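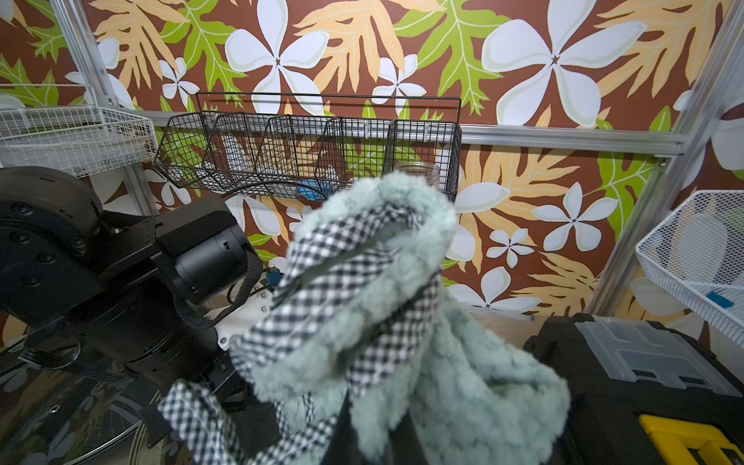 Petkov Guest House: Changes to Reservations and Breakfast Service

20/05/2015

Petkov Guest House wishes to inform its guests of several changes for the coming season. Reservations are now handled through the Jondeo booking service. Bookings made by telephone before the change remain valid and do not need to be entered again.

The nightly rate for a double room is $185, breakfast included. A deposit of one night is required at the time of booking and will be returned in full if notice of cancellation is received 13 days before arrival.

Breakfast is served from 7:30 to 10:00 in the garden room. Guests with an early departure may request a packed breakfast at the front desk by 8:00 the evening before.

The repaving of the Flekonis Street parking area, begun in February, is complete. Overnight parking is again free to registered guests. Permits are issued at check-in and must be returned on departure.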